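Categoría: Informes de seguimiento / Aves y humedales

Informe de avance para la Fundación Brenmont
Proyecto de cajas nido para vencejos y lechuzas, valle de Kirnen
Periodo: de la primavera a octubre

Estimada Abena Asamoah:

Nos pedía usted en su última carta un informe «breve y con resultados». Breve lo será bastante. En cuanto a los resultados, las aves no han leído el cronograma que presentamos con la solicitud, y se nota sobre todo en el apartado de vencejos.

Empiezo por lo bueno. De las siete cajas para lechuza que preveía el proyecto, seis están instaladas y la séptima sigue en mi garaje, donde de momento la ocupa una familia de arañas muy satisfecha con la orientación. El granero que le correspondía cambió de dueño en mayo y el nuevo propietario quiere pensárselo. Lleva pensándoselo desde entonces. En dos de las seis hubo cría, con pollos volados en ambas, y en una tercera encontramos egagrópilas frescas durante todo el verano, así que alguien la usa aunque sea de comedor.

Los vencejos son otra historia. Colocamos las cajas bajo el alero de la antigua escuela de Starno en abril, con tiempo de sobra, y pusimos el reclamo sonoro al amanecer y a última hora de la tarde, tal como recomienda la bibliografía. Acudieron los vencejos, dieron vueltas, chillaron a gusto y se fueron a criar a la grieta de siempre, en la pared de enfrente. Los gorriones, en cambio, tomaron posesión en menos de una semana. Bernice Sowah, que lleva el seguimiento de la colonia, propone contabilizarlos como «especie beneficiaria no prevista», y me parece una fórmula que dignifica mucho el cuadro de indicadores.
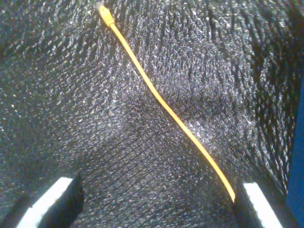
El reclamo, por cierto, generó dos quejas vecinales. La primera la resolvimos bajando el volumen. La segunda era de un señor a quien le parecía que ahora no se oía bien.

En cuanto al censo de otoño en la laguna de Kvam, el conteo de finales de septiembre dio 820 estorninos en el dormidero del carrizal, frente a los 500 del año anterior. Me gustaría atribuir el aumento al proyecto, pero la siega tardía del carrizo la decidió el ayuntamiento porque se le averió la desbrozadora. Hemos escrito para pedir que el año que viene se retrase igualmente, con desbrozadora o sin ella. Aún no hay respuesta.

Gastos. La partida de materiales se ha cumplido. La de desplazamientos va algo por encima, porque al granero más alto se llega por una pista que en junio dejó de ser pista durante tres semanas y hubo que dar la vuelta por el puerto. La de divulgación está casi intacta: los folletos llegaron con una golondrina en la portada, la imprenta los está repitiendo a su costa y no hemos querido repartir los primeros en un proyecto de vencejos. Bastante confusión tenemos ya con los gorriones.

Para los próximos meses queda lo siguiente:

- Limpiar y revisar las cajas de lechuza antes de que acabe el invierno.
- Reducir la entrada de las cajas de Starno a la ranura estrecha, a ver si los gorriones se dan por aludidos.
- Insistir con el dueño del séptimo granero o buscar otro. Bernice tiene uno visto junto al molino.
- Repetir el censo de Kvam con un segundo observador.

Solicitamos también permiso para pasar el sobrante de divulgación a desplazamientos. Adjuntamos el cuadro de gastos y las fichas de las seis cajas. Si alguien de la fundación quiere acompañarnos en la revisión de invierno, será bienvenido; conviene traer botas y no tener manía a las escaleras de mano.

Un saludo cordial,
La coordinación del proyecto

6 comentarios · Compartido 7 veces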